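Informe de prácticas: puesta a punto de la célula Duner
Grupo 6, octubre

Objetivo – dejar la célula de manipulación de frascos lista para las pruebas del módulo Stonerura. Dos brazos, una mesa, piezas blancas con marcadores. Nos encargamos de calibración, pinza y limpieza.

1. Revisión de la pinza
Primero los dedos. Juego lateral en uno, apretamos los tornillos y repetimos el cierre 10 veces en vacío. Después aproximación lenta a la pieza, vigilando el hueco entre dedo y bloque.

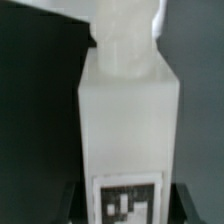 Figura 1. Dedo de la pinza junto al bloque blanco con marcador.

2. Cámaras y calibración
La placa de cuatro marcadores va plana sobre la mesa y no se toca una vez calibrado. El soporte articulado de la cámara se afloja con el uso, hay que reapretarlo antes de cada sesion. Cables por detrás de la base. El error de posición salía alto hasta que rehicimos la calibración entera.
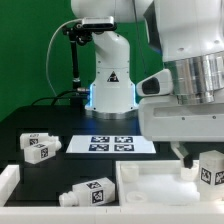 Muchen Xiao: yo repetiría la calibración también al cambiar de pinza, no solo al mover la cámara. Perdimos una tarde por eso en Pavgate.

Lo añadimos a la hoja de mantenimiento.

3. Agarre de frascos
Frascos tumbados, agarre por el cuerpo, nunca por el cuello. Fuerza de cierre bajada un punto. Levantar poco, parar, comprobar que no gira y seguir.

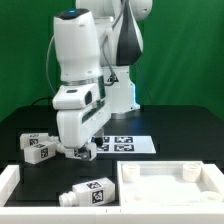 4. Recolocación y parada
Antes de reiniciar, comprobar que la bandeja y los frascos quedan dentro de las paredes blancas y que cada pieza enseña al menos un marcador. Si un brazo empuja contra una pared – parada, subir en manual, volver a origen. Velocidad reducida en el primer ciclo, siempre. Limpiar los marcadores con paño seco, sin alchol. 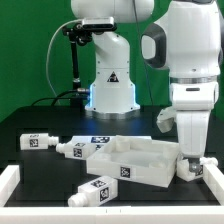 Según Uthai Wannasri, convendría guardar las posiciones de origen en un fichero aparte, porque al reiniciar el controlador se cargan las antiguas y luego cuesta encontrar el fallo.

Pendiente: cambiar las almohadillas de los dedos, pedir tornillos a Prasertsri y pasar la hoja de mantenimiento a limpio.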